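Surface Cleaning, Short-Pile Plush
Ellora Toy Care, gallery 2

Wiping down an orange plush with stitched seams. The method suits short nap only. Long pile goes to the Dorkell sheet. Work on a bare table and keep the pack of wipes within reach.
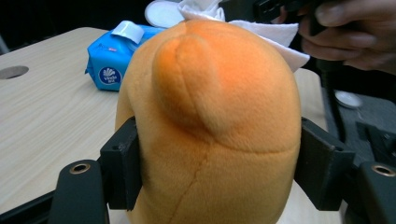 Seams run across and down the body. Wipe along them, then across.

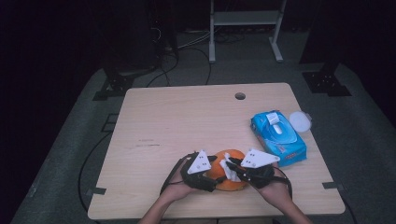
Tissue or wipe on the upper right side, opposite side held.
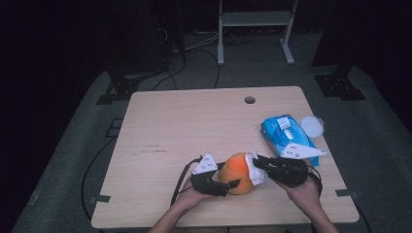
Held from both sides, close to the tabletop. Wipes at upper right.

Drying
Air dry for 72 hours, out of direct sun. Turn once. Brush the nap in one direction before storage.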